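Subtitles by Lamplight: Ullosik's Documentary Week Fills the Old Ferry Hall

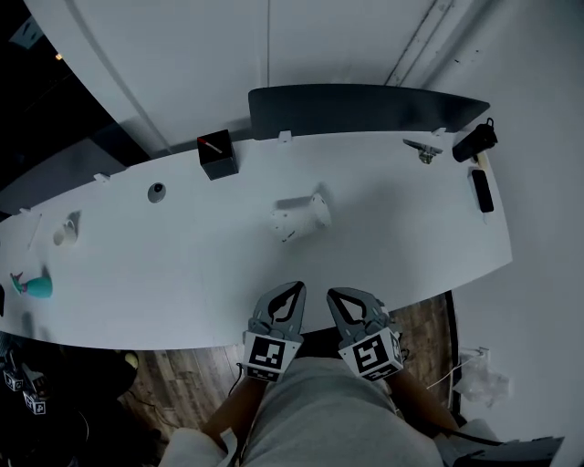
Halldóra Lauritsen says she would have shown half as many films and talked about each of them twice as long. She has programmed the documentary week at Ullosik for eight years, and this spring she lost that argument. The schedule ran to 72 titles, most of them under forty minutes, and audiences kept coming anyway. Ticket sales reached 1,643, up from 862 the last time the festival was held in person.

The opening night went to "Brutport," Nahuel Ojeda's film about a harbor town that lost its cannery and kept its brass band. Ojeda shot it over three winters with a sound recordist and no other crew. There is no narration. The band rehearses, argues about a march, and plays it badly at a funeral. At nearly two hours it is long for what it has to say, but the last rehearsal is worth the wait.

Chunhua Lu's "Heteck" was the better film and drew the smaller crowd. It follows the night shift at a radio repair shop, and Lu lets her subjects finish their sentences. In the discussion afterward she was asked why the owner's brother disappears from the second half. He moved away in November, she said, and she did not want to chase him.

The short film prize went to Janelle Catacutan for "Hviid," a portrait of a retired projectionist. Eyvindur Kárason's ferry film, a favorite in the hallway, got a mention from the jury and a second screening.

Lauritsen is already taking entries for next year. She wants fewer of them. Both "Brutport" and "Heteck" will tour smaller theaters in the fall, with subtitles in English and Spanish.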